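Football Officiating, Unit 2: Notes for Assistant Referees

These notes go with the second session. Bring them to the practical at Beddoe ground, along with a whistle and both flags.
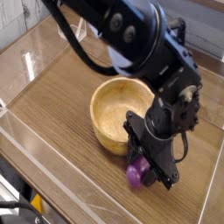
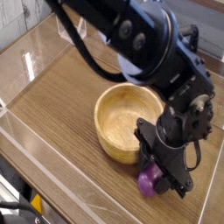

Position

Stay level with the second-last defender or the ball, whichever is nearer the goal line. Side-step while play is slow so that your shoulders stay square to the pitch. Turn and sprint only when the ball is played long.

Offside

Judge the moment the ball is played, then wait. A player in an offside position commits no offence until he or she becomes involved. If two attackers run for the same ball, keep the flag down until you know which one will play it.

Case for discussion: Brustska v Sestus, watched by a crowd of 337. A Sestus forward stood nearly 21 metres out, beyond the last two defenders, when a throw-in reached her. The flag went up. Was it right? Check the law on throw-ins before you answer.

Signals

Hold the flag in the hand nearer the referee - change hands below the waist. Make eye contact before you signal a substitution.

Reading for next time: the Traltulmont league rules on abandoned matches.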